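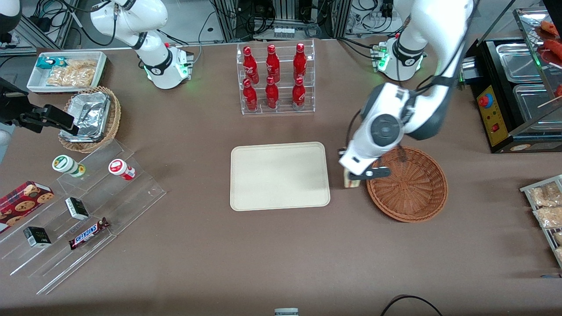 Subject: Re: [refreshments] Counter layout for the Lillis foyer

On the layout question, see the quoted message at the bottom. I've tried to answer it in order.

Bottles first. The clear two-tier rack stays at the back of the table, three on the top tier and three underneath. I did think about moving it to the front, but then people reach across it for everything else and the top ones get knocked. Spare bottles can go under the table in the Sirnik crate.

The cream tray in the middle is for whatever is being served at that moment, so please leave it clear between customers. The packets of crackers or snacks have their own white tray on the left and should stay in it.

The food warmer stays on the right. The sausages are at that end already and the lead won't stretch any further. The wire rack with the packaged baked goods can sit next to it. If anyone has a longer lead that is safe to use with a warmer, bring it along and we can think again.

The stepped stand is the part I'm least happy with. At Tangen we had chocolate on the top step and boxes on the bottom, and it worked well enough. At the moment it is a mixture:

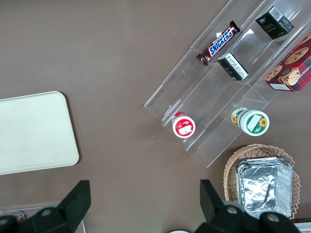

The stepped stand, with the Snickers up top and the round tubs on the lower tier.

I would put all the chocolate together on the top and give the small black boxes a step of their own, label to the back. The tub with the sunflowers on it ought to stand upright. The shortbread is too big for the stand in my view - put it beside it.

Baskets: I'd like to keep both, one each side. Foil containers can go in the left-hand one. The other is for returned items and should start the session empty.

Price cards still need doing. I have 100 blanks from Basari, which will last us well past January.

On Re: [refreshments] Counter layout, you wrote:
> Are we keeping the same layout as Tangen or starting again? The
> table at Lillis is shorter and I'm not sure the warmer and the
> clear stand will both go on it. Also do we need 2 baskets, and
> has anybody sorted out the price cards?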